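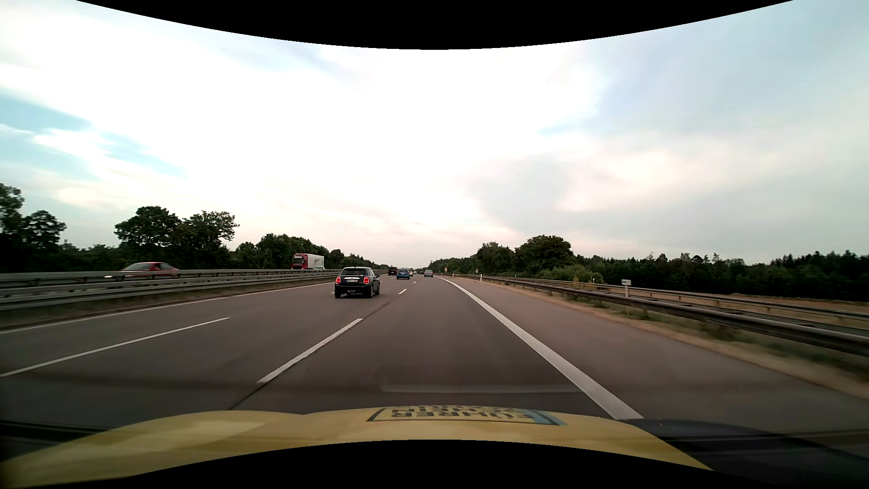

Figure 1. Three-lane carriageway with solid edge lines; black Mini in the middle lane.

Lane Marking Visibility and Lane Use on a Three-Lane Motorway
Project report, Road Engineering Lab
By Piret Hunt and Bhavana Varma
August

1. Purpose

The project looked at how lane markings and traffic density affect the choice of lane on a three-lane motorway. The work was limited to daytime driving. Night and rain conditions were left to the group following us.

2. Method

Still frames were taken from forward-facing video along an 18 km section between the Losteteck and Nidness interchanges. A frame was kept if the edge line on the right could be followed for its full visible length. This left 159 frames. Each was coded by both authors separately for lane occupied, marking type and the presence of a structure over the road. Disagreements were settled by viewing the frame again together. The coding sheet was adapted from the one used in the Paulauskas bridge survey, with the columns for pier condition removed.

The coding was done in Fiston, which stores one row per vehicle. Vehicles too far ahead to be assigned to a lane were entered as "unassigned" and kept out of the lane totals.

3. Markings

Three marking types were coded: right edge line, lane divider and left edge line. In Figure 1 the right edge line is thick and solid, and the left edge line is solid but thin. The dividers are dashed. Dash length shortens quickly with distance in a flat projection, so the coders used only the nearest dash in each lane for contrast readings.

Pavement seams caused errors in the first round. A dark seam running along the lane, as in Figure 1, was twice entered as a worn marking. The sheet was changed to include a separate seam column and the affected rows were coded again. Reflections lying over the asphalt just above the hood lowered contrast readings in the near field. That strip was masked in all frames.

4. Traffic

Frames were sorted as light or dense. Dense means five or more vehicles ahead in the same direction.
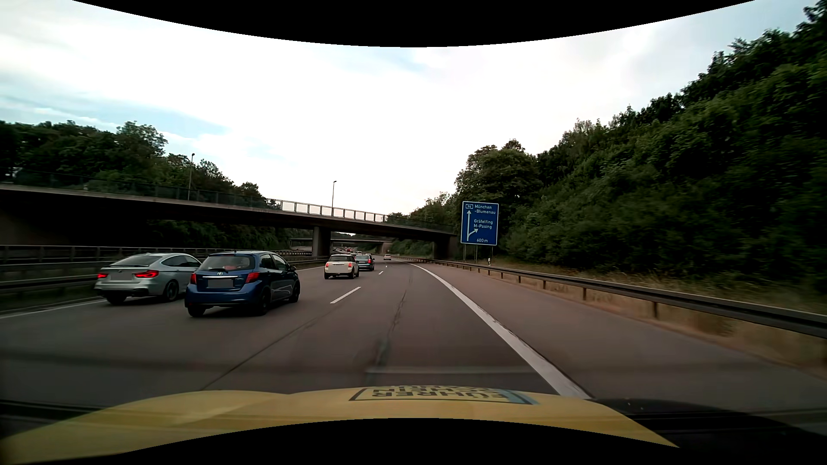
Figure 2. Dense class. Traffic ahead of a gentle curve and two bridges.

Figure 2 is a typical dense frame. The silver-white BMW was coded left lane and the blue Toyota middle lane. The BMW is partly hidden by the car next to it, and the white Mini farther on overlaps a dark blue-grey car. Overlap of this kind was the main source of disagreement between coders. Tail lights were the most useful cue for separating overlapped vehicles.

Structures over the road were coded present or absent only.

5. Limits

One section of road and one camera height. The vehicle table has almost 4000 rows, but many describe the same car in successive frames, so the rows are not independent. No significance test is reported for that reason. Speed was not recorded.

6. Further work

Repeat with a second camera height. Add a column for degree of overlap.

Comments

roadnerd_k: Did you mask the near strip before or after the contrast readings? Section 3 reads both ways.

B. Varma: After the first round, before the second. All reported readings are from the second round.

tollbooth: Would like to see the seam column split into seams and crack sealing. They look the same from a car.

This site uses cookies to remember your settings. By continuing to browse you accept their use.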